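We've hit 1399 examples on the Kenero rig, and I'm ridiculously pleased about it! Memory sticks were the obvious place to start: one old desktop, lid off, laid on its side, with the printed fixture next to it to hold the parts. 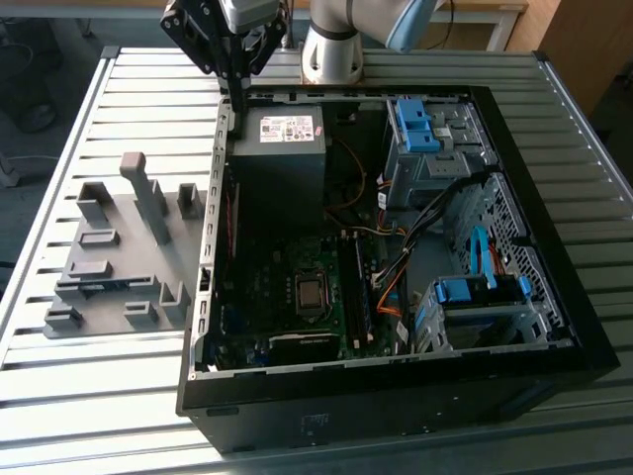

Elango Thomas reckons we should shift the case a little between runs, or the model will only ever learn one spot on the table. I'm all for it — a nudge here, a small turn there, and every run teaches it something fresh. I've also started keeping the fumbled attempts in their own folder, labelled by hand (slow going, but I love reading back through them).
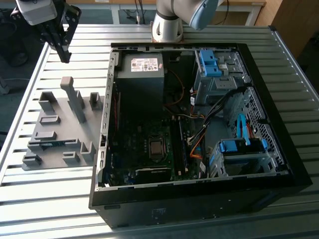
What's next

Mateos gets the first training run, with five test tries per part. Then on to 3921 examples, and I want two more cases by December, ideally with horribly messy cables.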